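Rosico Housing Association Opens Second Round of Bedding Replacement Grants

The Rosico Housing Association has opened the second round of its household bedding grant, which helps tenants replace old mattresses and bed linen. Applications will be accepted until the end of February. Tenants of all Rosico properties may apply, including those in the Zerard and Papadopoulos buildings, which were not covered by the first round.

Under the terms of the grant, each household may receive help with one mattress and one set of linen. The association has set aside funds for 2,000 households across both rounds. Payments are made directly to the supplier once an order has been approved, and tenants are not asked to pay in advance.

"A good night's sleep is a basic part of a healthy home," said Kojo Abugri, director of tenant services. "Many of our residents put off replacing a mattress for years because other bills come first. We want to make that decision easier." 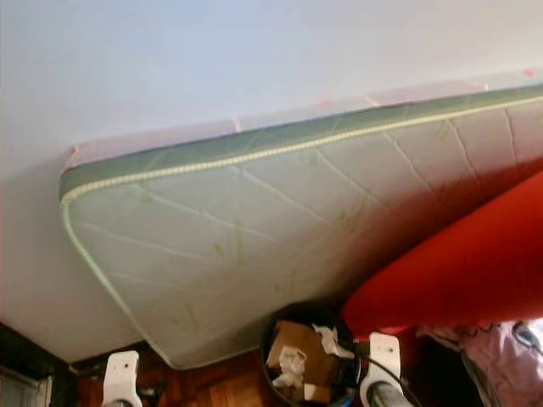 The association has also changed the way old mattresses are collected. During the first round, tenants were required to bring them down to the street on the morning of collection. Several older residents reported that this was difficult, and items left outside in the rain could not be accepted for recycling. Under the new arrangement, a two-person crew will collect from inside the home. Collections will take place between 9 a.m. and 4 p.m., and tenants will receive a text message the evening before.

Mattresses will be taken to the Kakitov recycling yard, where the springs, foam and outer fabric are separated. Yesenia Apaza, who manages the yard, asked tenants to remove all sheets and covers before the crew arrives and to keep the mattress dry. Items that are heavily soiled will still be removed from the home but cannot be recycled - they are sent to the city transfer station at the association's expense.

Tenants who receive a new mattress are advised to unwrap it as soon as it is delivered and to let it air with a window open before making the bed. The association recommends turning the mattress end to end every few months and washing sheets weekly where possible. A printed care sheet in English, Spanish and Farsi will be included with each order. 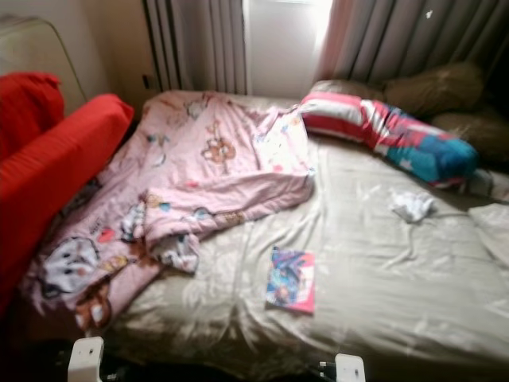

A double bed with a satin sheet and a cartoon-print blanket.

Blankets and pillows have been added to the list of approved items following requests from families. Shahram Nouri, who represents tenants on the Rosico board, said that parents had raised the matter at several building meetings over the past year. Children's bedding may now be ordered in place of an adult set, and households with more than one child may request an extra blanket at no charge.

Application forms are available at the front desk of each building. Completed forms should be returned with a copy of the current lease. Decisions will be sent by mail within 4 weeks, and tenants who were turned down in the first round are welcome to apply again. Help with the form is offered at the main office every weekday afternoon. Questions about collection times should be directed to Obed Amissah in the maintenance department.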